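The man who listens to stairs

Donal Brennan would like it known that he did not set out to become the person you ring about a creaky staircase. He trained as a piano tuner, moved to Osthorpe for a woman who then moved to Perth, and found there were 3 pianos in the whole district, one of which had possums in it.

"You can live on 3 pianos," he says, "if you don't eat."

The stairs started with a customer, a Mrs Mac Suibhne, who had a lovely old upright and a fourth step that groaned in B flat. Brennan fixed the step while he was waiting for her to find her glasses. She paid him for that and quibbled over the tuning. He took the hint.

That was in August, many winters back. He now charges $70 to come and have a listen, and anything after that depends on what he hears. We met in his kitchen, where he made tea so strong I could feel my teeth, and asked me to walk up and down his own stairs before he would answer anything.

They squeak. I mentioned it.

"Course they squeak. You think I'm going to come home and do more of it?"

Most of the trouble, he says, is timber rubbing on timber. A tread dries out, shrinks a whisker, and starts moving against the riser each time someone treads on it. People tend to go at it with nails, which he regards the way a dentist regards toffee. "You bang a nail in, it's quiet till Easter. Then you've got the squeak back and a nail in it." He prefers to get underneath with glue and a small wedge, and if the underside has been plastered over he will sigh, on the clock, and use screws.

His rival in the trade is Fergal Phelan, two towns over, who swears by talcum powder. Brennan has views on talcum powder. The printable part is that it smells nice.

Does he ever tell people to leave a noise alone?

"All the time. Bloke called Enda Rafferty had me out to quote on the lot, top to bottom. Had two teenagers. I said mate, that's the best burglar alarm you'll ever own, and it works in both directions." Rafferty kept the squeaks. Brennan kept the $70.

He has done 400 staircases by his own reckoning, and he writes each one up in a school exercise book with the step number and the note it made. Some pages have little staves drawn on them. He is a bit shy about this and put the book away when the kettle boiled.

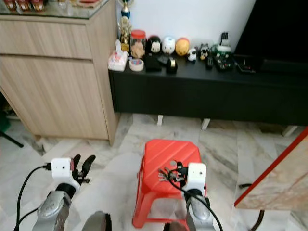

HOME & GARDEN

New houses give him less to do. There is more carpet about, and in the single-storey places there is nothing to climb except a stool. He has been asked to look at floors, and will, though he says boards are a younger man's game on account of the knees. Marble and tile he leaves to others. "If your tiles are making a noise, you don't want a piano tuner."

I asked whether he misses the pianos. He still does the Mac Suibhne upright once a year, and she still quibbles. The possum one was sold to a pub, where he has heard it through the window and crossed the road.

As for an apprentice, he had one for a fortnight, a keen lad who owned a very good drill. They parted on friendly terms after the lad fixed a step in 50 seconds without listening to it first. "It was a good job," Brennan says, looking into his cup. "I checked it. Not a peep."

He is taking bookings again from Mon 21 January, mornings only. Ring after eight, and let it go a while, as the phone is upstairs.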